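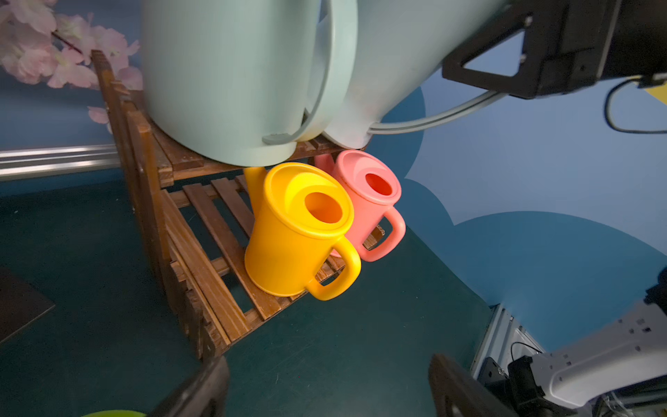 Chore robotics

Chore robotics is the branch of robotics that deals with everyday physical jobs in homes, sheds, shops and small workplaces: tidying shelves, loading dishwashers, folding towels, putting garden tools back where they belong. It differs from factory robotics mainly in how little is fixed beforehand. A welding robot meets the same part in the same spot all day. A chore robot may meet a watering can on its side, half under something else, with its handle pointing the wrong way.

Whether machines can do such chores yet is a lively question, and the short answer is "some of them, some of the time". Even so, progress has been remarkable, and jobs that once needed months of hand-written instructions can now be taught by guiding an arm through the motions again and again.

Background

Early household machines did one thing each. Robot vacuums and mowers succeeded because they hardly had to pick anything up. General tidying was left alone for years, as it calls for seeing, reaching, gripping and placing all at once, among objects nobody has measured.

Most present systems use one or two arms with simple two-fingered grippers. Small cameras near the wrist give a close view of whatever lies between the fingers. The arm learns from recorded human demonstrations, and a typical beginner's project collects 200 of them for a single chore.

The garden shelf problem

Garden gear has become a favourite test among hobby builders and small labs, and it's easy to see why. The items are cheap, colourful and hard to break, yet their shapes are wonderfully awkward. A watering can has a spout, a loop handle and an opening, any of which can catch on a slat. A trowel lies nearly flat, so the fingers have to get down to floor level to take hold of it.

Stands add troubles of their own. A slatted shelf has gaps, and a foot or rim that lands on a gap can tip. If the stand itself has gone over, the robot has to decide what to move first. Ferdinand Zwahlen, whose Derkby trials are often cited by hobbyists, called this "the question of order" and considered it harder than gripping.
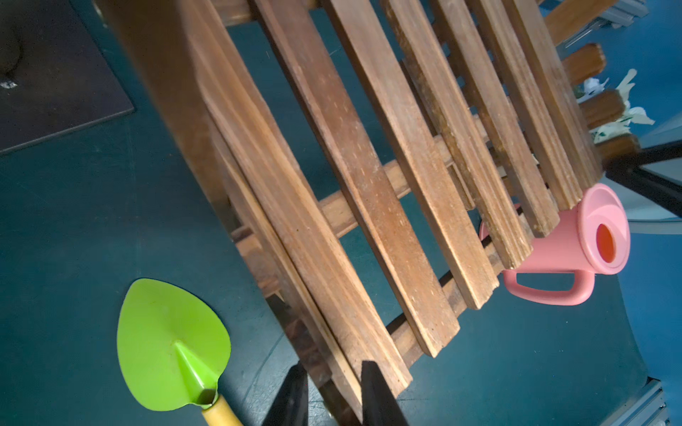

Slatted wooden structure with a pink watering can tucked partly under the slats and a heart-shaped trowel blade on the floor at left.

The Derkby trials

The Derkby trials took place in October in a rented unit on Detley Road. Zwahlen and his colleague Tharun Lobo set an arm 20 attempts at each of 4 chores: standing a can upright, lifting a trowel, moving a can to a lower shelf, and clearing a fallen stand. Standing the can upright went very well, with only 2 failures. Moving it to the shelf was nearly as good. The trowel was hit and miss. The fallen stand was never fully cleared without help, though Lobo's notes record several runs that came thrillingly close.

A write-up was posted on Thu 13 April and drew replies from builders in Delitz, who had better luck with the trowel after fitting softer fingertips.

On the shop floor

Shops and workshops are a little kinder to robots than homes are. Shelves stay put, stock comes in known shapes, and a worker is usually close by to sort out a jam. The Zürcher garden centre in Delitz tried an arm for returning small tools to their bins at closing time. Staff liked it for hand forks and pots, and kept doing the hoses themselves.

Current limits

Speed is the plainest limit. A person clears a small shelf in the time a robot takes to line up its first grasp. Recovery is another: when something slips, many systems carry on as though they were still holding it. Lighting, shiny plastic and objects hidden behind other objects all lower the success rate.

Work on these points is moving quickly. Touch sensing in the fingertips is getting cheaper, and newer training methods include deliberate mistakes so that the arm can practise putting them right.

See also

Domestic robot
Robot gripper
Learning from demonstration
Bin picking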